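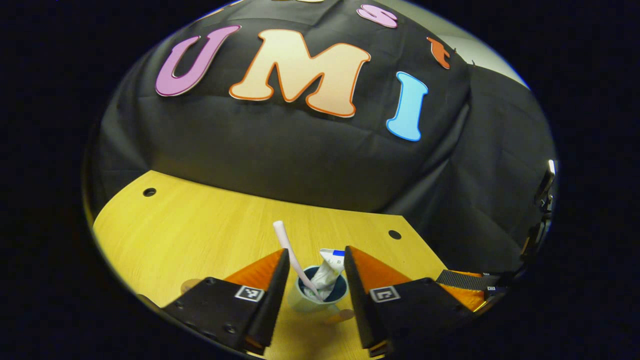 Trotidlow is a pill reminder app that also handles refill requests, and our clinic tried it for 3 months with patients who take several medicines a day. Setup was simple. The patient scans a label, picks the times, and adds a family member if they want one to get alerts. What I look for first in anything like this is whether it can be read from across a room, the way big cut-out letters with outlines can be read against a black cloth. The reminder screen passes. The drug name fills most of the display and the dose sits right under it.

By November, 2:00 p.m.
Haiyan Jin

The refill side is weaker. Requests went through, but the status line said "sent" for up to 35 hours before it changed, and two patients called the front desk to ask if we had lost them. Support answered my email the next morning and said the delay was on the pharmacy's end - maybe so, but the app should say that.

The family alerts are the best part. You can set how long to wait before one goes out, and a missed dose can be marked as taken later.

The basic plan covers 500 patients. We compared it with Angate, which has better reports but a cluttered home screen. For a small practice I would choose Trotidlow and keep taking refills by phone for now.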